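Notebook, materials bench
18/03/2021
Outrigger pad creep and recovery, third round

Purpose: decide whether the recycled polyethylene pads from Zollen can replace the laminated timber mats on the Trekbridge job. The timber mats have been fine but they are heavy, they soak up water over the winter, and two of them had split along the bolt line when they came back in January. The crane supplier will accept either kind if we can show deflection under load and recovery after.

Samples: four pads, 600 mm square, 57 mm thick, marked A to D in paint pen on the edge. A and B are new. C and D have been on site and have the usual scuffing on the lower face, plus a shallow gouge near one corner on D. Lifting ropes removed from all four before weighing.
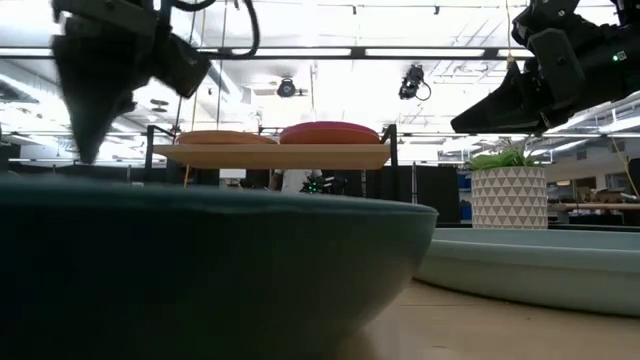

Page last changed: 18/03/2021, revision 4

Setup is the same as the second round except for the bedding. Last time the pads sat straight on the steel platen, and the numbers were too good to be useful. This time each pad goes on a tray of compacted crushed stone over a layer of damp sand. The tray is leveled before every run. The float is a round steel disc with a slight chamfer, centered by tape measure. Four dial gauges at the pad corners, one more under the ram to catch platen movement so it can be subtracted.

Load goes on in even steps with a 10 minute hold at each. Full load is held overnight. Unload in one step, read right away, then read again after an hour and the next morning.

Pad A. Went up smoothly. Corner lift started at the third step and stayed even on all four sides, so the float was well centered. Overnight creep was small and most of it came in the first hour. Residual dish after recovery can be felt with a straightedge but I could not get a feeler gauge under it reliably. Calling that a pass.

Pad B. First run thrown out. The northeast gauge was touching the tray wall and read flat while the other three moved. Moved the gauge, repacked the stone, started over. Second run matches A closely enough that I am not going to plot them separately.

Pad C. Stiffer than A at low load, which I did not expect from a used pad. Best guess is that the underside has picked up grit and is keying into the stone earlier. Brush the lower face and rerun before anyone quotes this number. Recovery was slower than A or B, still moving a little at the morning reading.

Pad D. Not run to full load. At the fifth step the gouged corner began to lift faster than the others, and I stopped there. No cracking seen or heard. The pad went back to nearly flat after unloading. We need a rule for gouge depth before pads like this go back out, and the Agudelo handling guide only says "replace if damaged."
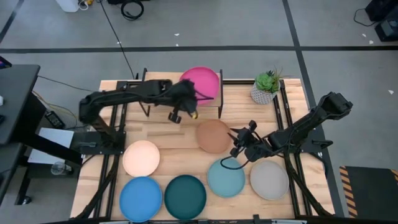
Load cell check, done between B and C: zero drift was 1,547 counts on the raw channel, against a limit that we set ourselves and never wrote down properly. I re-zeroed and carried on. It should not affect the comparison between pads, as all deflections are taken relative to the seating load, but A and B were run before the re-zero and C and D after. If C still looks stiff after brushing, this is the next thing to look at.

Software: the Boltia logger dropped its connection once during the overnight hold on B. It restarted by itself and left a gap in the file. The gap is on the flat part of the curve and I have left it blank in the plot. Do not interpolate. The export still writes the gauge columns in the wrong order if the channel names have spaces in them, so use underscores.

Temperature: the shop heating goes off at night and polyethylene cares about that. The thermocouple on the tray was logged for A, B and C. Missing for D, connector loose. Any comparison of overnight creep needs the temperature trace next to it.

Things for the Trekbridge submittal
Deflection at full load, A and B only, with the bedding described in full.
A note that these are results for centered load. We have no data for a float sitting off center and should not imply otherwise.
Bearing area must be worked from the measured dish, using less than the full pad footprint. The old spreadsheet assumes a rigid pad. It is wrong for this material and the cell is locked, ask for the password.

Open
Brush and rerun C.
Section D through the gouge after the rerun, wet saw, keep both halves.
Off-center test, float shifted toward one edge. Needs a guard on the open side of the tray first.
Order more crushed stone. The fines are building up and the last tray packed noticeably tighter than the first.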